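Subject: Re: [gripper-users] how many spare pads to budget for?
From: Felista Obura

Faraji Gachanja wrote in September:
> We are putting together next year's order and I have no idea what to
> allow for finger pads. Finance wants one line for consumables. Are
> people buying spares with the tool or waiting until they wear? Also,
> is anyone still quoting Trimura for the linkages?

Faraji,

We buy pads with the tool. Our last order was 11 hand-held units and 200 pads, and I put the pads on their own line so they don't get cut along with the hardware. Trimura did quote us for linkages, but shipping pushed it over and we went with Lindqvist.

Most of our hours are in home kitchens now, which is harder on the pads than the bench was. Plan for grocery handling if that is where you are headed.

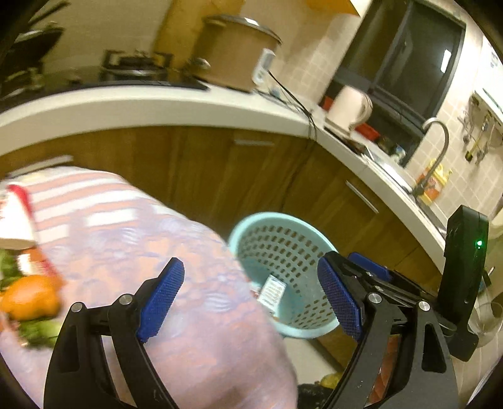

Kitchen work, blue pads on both fingers. Groceries on the left, turquoise basket behind.

For the one line finance wants, I would add up pads, pins and a spare finger set for every 5 tools. We left out the pins the first year and had to raise a second purchase order for 83 dollars, which took longer to approve than the tools did.

Kheri Nyamweya has our spreadsheet and can send it if you write to her directly. The Irkska tab is old, ignore it.

Felista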